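Open day at Kinsella, Cillbridge: does the place match the leaflet?

I have now been to enough open days to know what a leaflet is worth. The one for Kinsella came through my door in September and promised "character space in the heart of Taltgate, ready for makers." I am a maker, in the sense that I cut and glue lampshades in my spare bedroom and my husband would like the bedroom back. So I took the bus to Cillbridge with a tape measure, a notebook and low expectations.

Getting in

The leaflet says the building is 3 minutes from the bus station. It took me nine, and I walk fast. There is a road to cross with no light, and then a yard where the building numbers stop making sense. The sign for Kinsella is on the side of the building you don't come from. If you run a small business and expect customers to find you here, plan on a lot of phone calls.

Fatima Masilela was running the visits for Praltotora, the company that manages the place. She was pleasant and knew her stuff, and she didn't pretend to know things she didn't, so she gets full marks from me even where the building doesn't. Tours were supposed to leave every half hour. Ours left when enough people had shown up to make a group.

The brick

Everybody selling a workspace wants to show you brick. The leaflet had the word "brick" in it four times on one side. I asked Fatima how old it was and she said she had been told two different dates and didn't want to give me either one.

It's decent looking, I'll say that. Red going to orange-brown, pale joints, some of the bricks darker and more weathered than the ones beside them, chips and small holes here and there. A smooth white ledge runs along the top. My first question was about dust, as anybody with fabric to keep clean should ask. The answer was that the brick "has been treated." With what, and when? She wrote my question down.

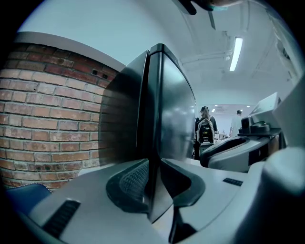
My second question was about hanging things. The leaflet talks about "walls to make your own," and it took some digging to find out that you can't drill into the brick without written permission, and permission is decided by Praltotora case by case. So they are walls to make your own provided you own a ladder rack and free-standing shelves. I wouldn't call that a dealbreaker. I would call it something that belongs on the leaflet.

A man in our group wanted to know about heating. There was some talk of an average bill, but it was an average over all the units and one of those was sitting unlet for half the winter. Ask for the bill for your own unit. If they can't show it to you, wait until they can.

Light, and what's overhead

"Bright and airy" was the phrase. The ceiling is white, with thin white pipes and beams running across it, and the brightness where I was standing came from a long fluorescent tube. I don't mind a tube. My kitchen had one for years. But I choose colors for a living, or I'd like to, and a cream shade picked out under one of those can look green by the time it gets to somebody's living room. Bring a sample of whatever you work with and look at it in the room before you sign.

I asked if tenants could change the fittings. Yes, at their own cost, and you put the old ones back when you leave. Somebody behind me laughed at that.

The pipes are out in the open, and I know that's the fashion. It also means dusting them. I asked who does that and was told common areas are cleaned and the rest is up to the tenant.

Floor and work surfaces

The floor is wood-grain planks, mixed gray and brown. "Original features throughout," says the leaflet, and when I asked if that included the floor there was a pause, and then a no. Good. I prefer a floor I can mop to one with a history, and the gray and brown mix would hide a good deal of glue. I only wish the word "throughout" had been left out.

There was a white workstation set up on it, and I spent longer on that than on anything else because work surface is what I need. The white tabletop is broad, and I could lay a full shade out flat on one that size. Next to it is a big open box, white with a thick black rim, with a lattice panel inside and a little round fan in the far wall. Yellow tape marks one edge. I would not have picked the flat panel with the repeating beige pattern, down below the tabletop, but nobody asked me. I did wonder what the noise would be like with a fan going on every bench in the building, and I didn't get the chance to find out.

What I did ask was whether the furniture is included. The answer changed depending on which unit we were talking about. Some come with tables, some don't, and the rate is the same for both. I'd want that in writing, with a list.

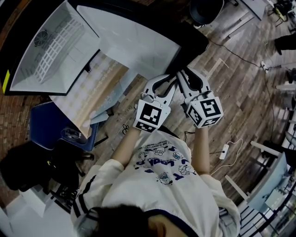 What it costs

The hourly rate is $16 for a shared bench. The leaflet has that number in large type and leaves the next one for the back page: a $200 deposit, refundable, with the conditions for getting it back available on request. I requested them. They are a page and a half long and mostly about the floor.

If you want a room to yourself, the biggest one they had was given as 1367 square feet. I measured one wall with my tape and my wall agreed with their plan, so I have no quarrel there. What the plan doesn't show is how much of that is corridor you can't put anything in. Walk it with the plan in your hand.

Parking is free "subject to availability." I counted on the bus and I would go on counting on the bus.

Small things

The restrooms were clean. The kitchen has one sink, and a note about mugs that has obviously been rewritten several times. There was coffee, and it was better than I expected. Phone signal was poor at the back of the building and fine in the yard, so I made my calls out there like everyone else.

The loading door closes at six, which is early if you have a day job. Fatima said they're looking at changing it. I've heard "looking at" before.

Would I take a bench?

For one month, maybe, by the hour, with my own lamp. I wouldn't sign for a room until I'd seen a heating bill and had an answer on the brick. I emailed both questions the same evening and got a reply saying thank you for visiting Kinsella, with the leaflet attached. When a real answer comes I'll add it at the bottom of this page.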